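Harkanura water restrictions ease after bore refit
02/06/2021

Stage 3 water restrictions in Harkanura have been lowered to Stage 2 following the return to service of the Birholm bore, the shire said in a notice to ratepayers.

The bore supplies 1412 connections through the Garcia Street main. It was taken offline after routine sampling showed elevated manganese, which can discolour laundry and stain fittings. Contractor Cletari replaced the filter media and 34 metres of corroded riser pipe.

Water services engineer Lindiwe Matlala said turbidity readings had stayed within the operating limit for nine consecutive days. "The supply is stable at the current draw — we will review the setting again at the end of June," she said.

Under Stage 2, sprinklers may be used on alternate days before 9 am. Hand-held hoses with a trigger nozzle are permitted at any time. The household target rises to 400 litres per day.

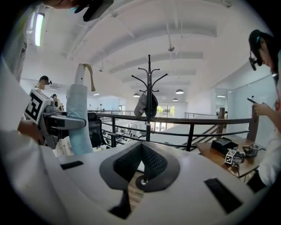

Do the new limits apply to properties on rainwater tanks?

Only where the tank is topped up from the town main. Permit enquiries go to Sun-ja Kong at the shire office.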